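Participants needed: household robot demonstration, laundry station

Landen is looking for 25 adults to take part in an open day at its Stulitz test site on 8/17/24. The subject is robot loading and unloading of a front-loading washing machine.

The work

Participants attend one session of 2 hours in groups of 5. Each group watches the Skunanlow system run its laundry tasks, then rates each run on a printed form. The machine is a standard home model with a dark gray front, a steel drum and a black rubber gasket.

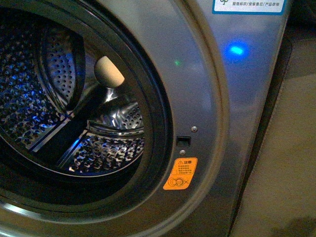
Who can apply

Applicants must be 18 or older and do laundry at home on a regular basis. No technical background is required. Employees of Landen and Shokri are excluded.

Points to be rated

Raters score clearance at the gasket, reach into the drum and handling near the door lock - the slot on the front panel, with a screw above and a screw below. Speed is scored separately. The orange caution label under the lock is in Chinese; an English copy of the safety rules is handed out at check-in.
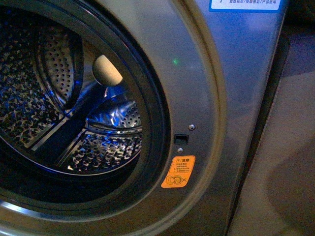

Will participants operate the robot themselves?
Operation stays with Landen staff at all times. Participants remain behind the floor line and fill in the forms.

Pay and contact

Payment is $400 per person, sent by check after the forms are turned in. Travel is not covered. Send your name, age and a daytime phone number to Josée Desjardins, open day coordinator, Landen, Stulitz site.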